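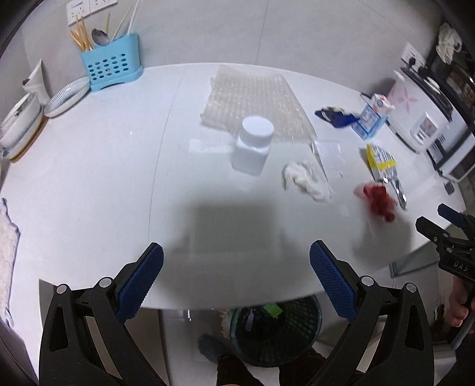
4 Einrichten des Arbeitsplatzes »Tisch abräumen«

4.1 Geltungsbereich

Der Abschnitt gilt für alle Plätze, an denen mit zwei handgeführten Greifern Abräumvorgänge für das System Plusonon vorgeführt werden. Er ersetzt die Abschnitte 4.1 bis 4.3 der Ausgabe vom Dezember. Für Plätze mit fest montiertem Arm gilt weiterhin Kapitel 6.

Die Tätigkeit war bisher Teil des Küchendienstes in Pliltdale. Mit der Umstellung räumt die Bedienperson den Tisch nicht mehr mit den Händen ab, sondern ausschließlich mit den Greifern. Der Zeitbedarf je Tisch steigt dadurch. Die Einsatzplanung (Halina Malinowski) rechnet mit 13 Minuten je Durchgang einschließlich Rückstellen. Reinigungsarbeiten nach dem Durchgang werden weiterhin von Hand ausgeführt und gesondert gebucht.

4.2 Voraussetzungen

Einweisung nach Kapitel 2, unterschrieben. Greiferpaar mit eingesetzten Backenbelägen. Runder Tisch, weiß, frei zugänglich von mindestens einer Seite. Abfallkorb am Boden, vom Standplatz aus erreichbar. Aufzeichnungsrechner angemeldet, Aufgabennummer 1589 ausgewählt.

4.3 Tisch bestücken

1. Tischplatte trocken abwischen.

2. Besteckkorb und Geschirr am hinteren Tischrand abstellen. Essstäbchen, Löffel und Kunststoffbesteck stehen aufrecht im Korb. Schalen werden gestapelt.

3. Gegenstände im Arbeitsbereich verteilen. Zulässig sind Kunststoffflaschen mit Schraubverschluss, Getränkekartons, Snackverpackungen, zerknülltes Papier, kleine Beutel und Luftpolsterfolie.

4. Mindestens eine Verpackung schräg zur Tischkante legen. Verpackungen dürfen sich berühren.

5. Lage der Gegenstände nach jedem Durchgang ändern. Gleiche Anordnungen in Folge werden bei der Prüfung aussortiert.

Hinweis: Durchsichtige Folien und Beutel auf heller Platte sind ausdrücklich erwünscht. Sie werden nicht durch farbige Ware ersetzt, auch wenn das Greifen dadurch länger dauert.

Hinweis: Reiskocher und andere Küchengeräte auf der Arbeitsfläche im Hintergrund bleiben stehen. Sie gehören nicht zur Aufgabe und werden mit den Greifern nicht berührt.

VORSICHT: Keine Gläser, keine Messer und keine gefüllten offenen Gefäße im Arbeitsbereich. Heiße Flüssigkeiten sind vom Tisch zu entfernen, bevor die Greifer aufgenommen werden.

4.4 Greifer prüfen

1. Beide Backen vollständig öffnen und schließen. Die blauen Beläge müssen auf ganzer Fläche anliegen.

2. Gelenkschrauben am Rahmen auf festen Sitz prüfen. Lockere Schrauben nicht selbst nachziehen, Greifer tauschen und Karte »Warkar« ausfüllen.

3. Beläge auf Fett und Krümel prüfen. Mit feuchtem Tuch reinigen, kein Lösungsmittel.

4. Rechten und linken Greifer im Menü zuordnen. Vertauschte Greifer werden vom System nicht erkannt.

4.5 Durchgang ausführen

1. Am Tisch Platz nehmen, beide Greifer aufnehmen, Backen geöffnet über der Tischplatte halten.

2. Aufzeichnung starten und zwei Sekunden ruhig halten.

3. Abfall einzeln greifen und in den Korb geben. Große Folien dürfen mit beiden Greifern gefaltet werden.

4. Flaschen und Kartons aufrecht an den Tischrand stellen.

5. Heruntergefallene Gegenstände liegen lassen. Der Durchgang wird fortgesetzt und am Ende mit dem Vermerk F versehen.

6. Greifer in Ausgangslage bringen, Aufzeichnung beenden.

VORSICHT: Finger nicht zwischen die Backen führen. Klemmende Teile erst lösen, wenn der Greifer abgelegt ist.

4.6 Belastung und Wechsel

Je Schicht sind höchstens 16 Durchgänge zulässig. Nach 8 Durchgängen wechselt die Bedienperson für mindestens eine halbe Stunde an einen Platz ohne Greifer. Die Regelung wurde mit der Beschäftigtenvertretung (Czesław Kurek) vereinbart und gilt auch, wenn das Tagessoll nicht erreicht ist.

Die Aufzeichnungen dienen nicht der Leistungskontrolle. Auswertungen nach Person sind in der Ansicht »Schicht« gesperrt. Freigaben erteilt nur Jarmila Kubíček.

4.7 Störungen

Aufzeichnung startet nicht: Aufgabennummer prüfen, Rechner neu anmelden.

Belag löst sich: Durchgang abbrechen, Belag aus Satz Zieliński einsetzen, Abschnitt 4.4 wiederholen.

Folie haftet am Belag: Backen öffnen, Folie mit dem zweiten Greifer abziehen. Der Durchgang bleibt gültig.

Schmerzen in Handgelenk oder Daumen: Arbeit einstellen, Meldung an die Schichtleitung (Liam Mac an tSaoi). Wiederaufnahme erst nach Rücksprache.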